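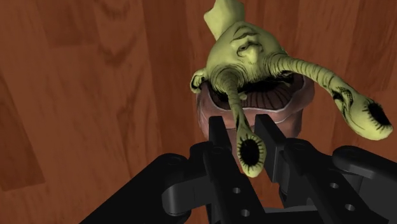 Von Marites Barredo

Wer wissen will, ob Maschinen uns bald den Tisch abräumen, sollte auf die Hände schauen. Laufen, reden und winken können viele Roboter inzwischen ganz ordentlich. Beim Aufräumen zählt, wie zwei Finger einen Gegenstand fassen, den noch kein Ingenieur vermessen hat.

In der Simulation wird das heute in großem Stil geübt. Dort stehen Figuren, Schalen und Schnecken auf Holz, und wenn etwas herunterfällt, kostet es keinen Cent. Ich halte das für vernünftig. Ein Haushalt besteht nun einmal aus krummen Dingen.

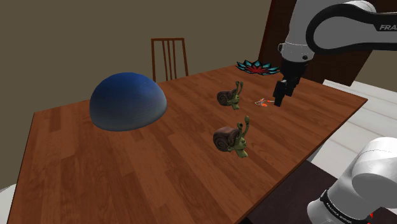 Nur folgt daraus noch keine Haushaltshilfe. Mein Bekannter Higinio Olvera leitet bei Fanari das Lager und hat im August einen Greifarm getestet. Von 100 Teilen legte der Arm 20 daneben. Eine Aushilfe mit dieser Quote wäre nach drei Tagen wieder weg. Bei Kartons lief es besser, aber Kartons hat zu Hause kaum jemand auf dem Esstisch.

Ich rechne damit, dass Werkstätten solche Arme früher sinnvoll einsetzen als Familien. Dort lässt sich der Arbeitsplatz an die Maschine anpassen. In meiner Küche möchte ich das nicht. Bis dahin räume ich selbst ab, das dauert keine 3 Minuten.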